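Flekanier Kit sample set, release 2
Last updated 2022-01-18

Sample recordings for evaluating the Flekanier tabletop kit, sold by Jistosska. The set holds 128 episodes of block and cup handling, split into 677 clips. Files are grouped by episode.

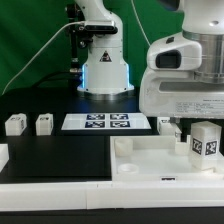 Calibration files are stored per episode and should be loaded before any pose data. Gromer, the bundled tracker, reads square fiducials only. The four on the flat tray, in a two-by-two grid, define the table frame; those on the tall block in the bin are tracked as an object. The cup and the ring-shaped dish carry no pose labels.

Wrist video is stored separately and is not needed for table-frame work. 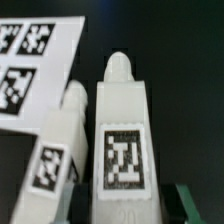 Pose output is written at the clip rate, one row per detection. Rows with a failed fit are kept and flagged in the last column. Pryor, the older viewer, ignores the flag and will draw them anyway.

Known issues
Almost 158 clips start before the first detection.
Episodes recorded in October use the old column order.

License: evaluation use only.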